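20/12/2019 — gripper comparison, sim only

Picked up the two-arm setup again. Morag left the tabletop scene in good shape in August, so the only changes on my side were the physics step (down to 1/1,000 s) and the friction values on the pads. Everything else is as she had it, including the lights.

Question for this round: do we keep the Kilteo fingers for the grocery set or go back to the Surport ones. Surport has the flat pads and closes faster. Kilteo is slower but has the stepped faces. Ritva wants an answer before she orders anything for the real arms.

Same item set for both: the box, the soup-type can, the short can, the small box, the Spam tin. Start poses come from the Nevby list, seed 337. Both arms run off one controller process this time. Last time we had one process each and they drifted apart in the logs, which made the timing useless.

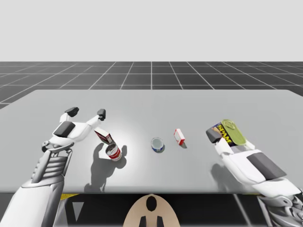 Right arm holding the Spam tin, left hand open over the tipped box.

Ran 200 trials per finger type. Surport dropped or missed 77. Most of those were on the two cylinders, where the flat pad touches along one line and the can rolls out when the wrist turns. Kilteo did better on the cylinders but I don't have a clean number yet. The contact log filled up partway through and I have to rerun the last block.

The tin is the awkward one for both. Rounded corners, and if the hand comes in at a slant only one edge of the pad gets hold of it. Lowering the approach speed helped. Raising the grip force did not, it just made the contact solver jittery.

Checked the wrist camera next. Morag had asked whether the open width in the model matches what the controller reports, and whether the pads stay in view at full open. Drove the hand to full open with nothing in it and compared the two.
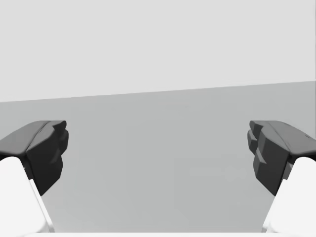

The reported width was a little larger than the width in the model. The offset is constant, so it looks like a zero error in the config file and I have corrected it there. Both pads stay in view at full open, low in the picture, with plenty of plain gray surface between them for the segmentation to work on. Horizon is slightly tilted in this camera. Need to look at whether that is just the wrist pose or a bad mount angle in the model — if it's the mount, the older calibration runs are off too.

The collision meshes for the pads are simplified, by the way. The steps are drawn but the contact shape underneath is coarser than what gets rendered. Ritva thinks this flatters the flat pads. I think it hurts the stepped ones, so we agree on the direction at least.

To do:
Rerun last Kilteo block with the log limit raised.
Finer contact mesh, try on one finger first.
Wrist camera mount angle, compare with Moffat's original file.
Ask Ritva if the order can wait for the rerun.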